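3.2 Collecting Demonstrations

All demonstrations were recorded by remote control. The operator held a pair of Vik hand controllers and watched the view from the head camera on a monitor, with no direct line of sight to the table. Joint positions, gripper commands and camera images were logged together and stored in the Onton format. We collected 300 demonstrations of the toast task from 4 operators, of which 140 were used to train the base policy. The rest were held back for the comparison in Section 5.

The task is to take each slice out of the toaster and lay it on the plate without touching the fruit. Operators were free to choose which slice to move first. We did not correct for this choice, and the order is left as a source of variation in the data. A demonstration was dropped if a slice fell outside the plate or if the toaster was moved far enough to change the next grasp.

Fruit positions were changed between demonstrations. The cloth was not smoothed out, so the grid lines cannot be used as a fixed reference for depth.
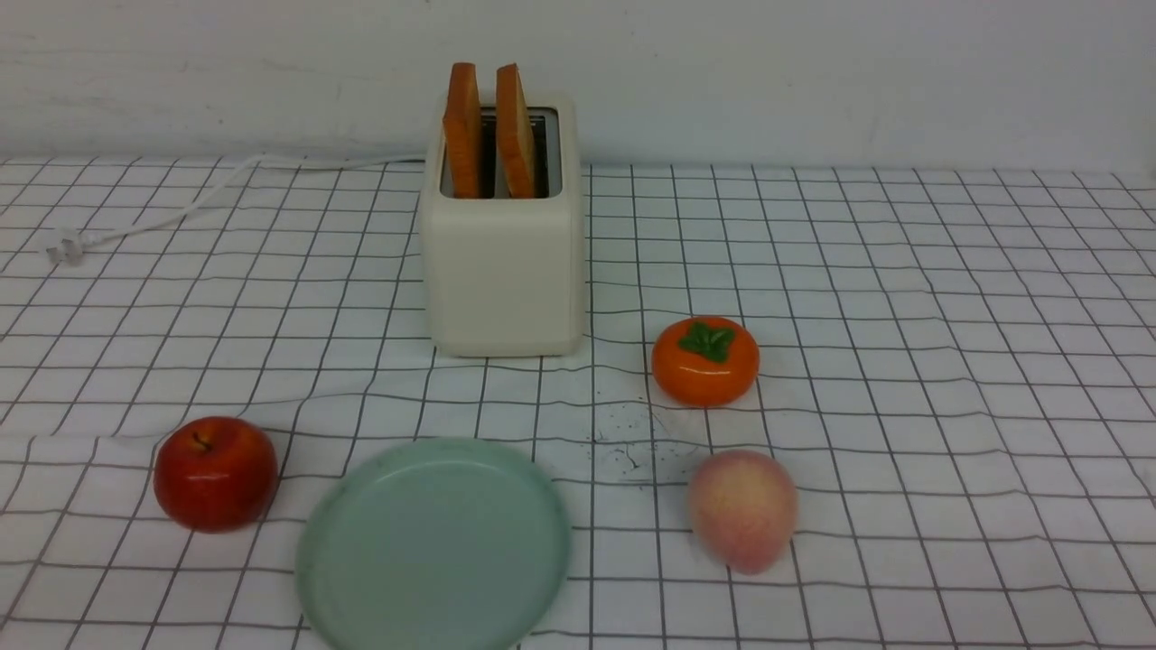
Figure 4. Table layout for the toast task, head camera view. Both slices are in the toaster and the plate is empty.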